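A Small Stand for Earrings and Keys

December 15, 2018

For many years I kept my earrings in a soup bowl. It was a good bowl, white with a blue line, and it stood on the shelf next to the door together with the keys, the coins and the receipts from the pharmacy. Every morning I put my finger in the bowl and moved everything from one side to the other, and every morning I found one earring and not its sister.

When I moved to the apartment in Halorwood in the fall, I promised myself that the bowl would go back to the kitchen. The new place has a very narrow hallway. The shelf there is only 5 inches deep, so most of the boxes and jewelry trees I saw in the stores would hang over the front and somebody would hit them with a sleeve. I wrote down the measurement on a paper and carried it in my wallet for weeks.

My friend Hauwa Shehu told me to look for a stand with a tray under it. She has one in her bathroom and hangs her necklaces on it. I didn't know the name for such a thing, and I searched with many wrong words – "metal letter T for necklace" was one of them, and it brought me plumbing parts. 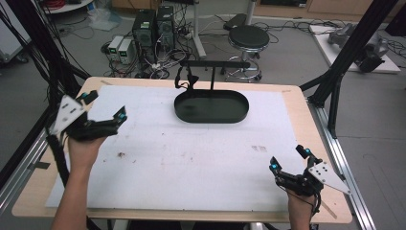

Small things need two kinds of place, in my opinion: a place where they hang and a place where they lie. A necklace that lies down will make a knot, and a coin can't hang. I like the type of stand which has both, with a thin post and one bar across the top. The black one on the white board has its post behind an oval tray, and the bar goes over the width of the tray, so what falls from the bar has a good chance to land inside. The walls of the tray are low, and for me this is important, because with my old bowl I could never see the bottom without lifting things out. Only one little black clip hangs on it, at the left end. I would like to keep mine so empty, but I know myself.

I have now used my own stand for 56 days. On the bar I have two long necklaces and the chain that was my grandmother's. I tried to hang the keys there in the first week and it was a mistake, they are too heavy and they pushed against the necklaces each time I took them. Now the keys lie in the tray, at the front, and the coins go to a jar in the kitchen. Earrings with hooks can go over the bar, but the ones with posts can't, so I put them through a piece of felt which I cut from an old hat. The felt lies at the back of the tray.

A black tray shows dust very quickly. I wipe it with a dry cloth when I water the plants, and for the corners where the post meets the base I use an old toothbrush. If you have light-colored furniture, put something thin under the base also. My shelf got a small scratch already, and I have glued four little circles of felt there – the same hat.

The bowl is in the kitchen again and I eat lentil soup from it. I still have one earring without its sister, a green one. If it was behind the old shelf in Senbridge, then the new tenant has it now.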